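Odard Two-Tier Worktop Shelf with Storage Tub

Sold by Trerkammont, Urkport

The Odard is a small white shelf for people whose worktop has been gradually annexed by mugs. It comes with a lidless tub in cloudy plastic, for whatever you would like to half see. 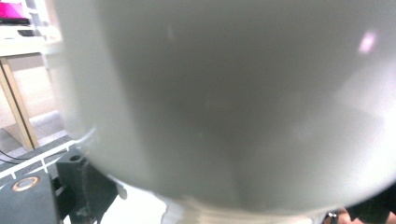

The tub, close up, with its ribbed rim.

Assembly takes four screws and up to 6 minutes, longer if two of you are helping. The shelf boards drop in last, grain side up. Wipe with a damp cloth and avoid scouring pads, which the gloss does not forgive. 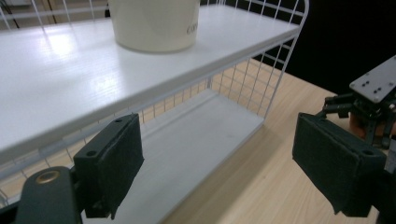 Wire shelving has a reputation for tipping over anything with a narrow base, and we have swept up enough crockery to agree with it. The Odard keeps the wire for the sides and back and gives you a flat board to stand things on, so a cream cup can sit on the top tier without a wobble. The lower tier is best for plates, or for the post you are not opening.

Our buyer, Nuala Brophy, chose it over the Karakaya, a handsomer unit that would not fit under her cupboards - or, we suspect, anyone's.
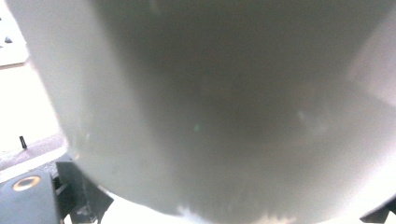 Spare tubs are sold separately, order code 284. They stack when empty and sulk when full, so please don't try it. Returns are accepted at the Urkport counter, screws included.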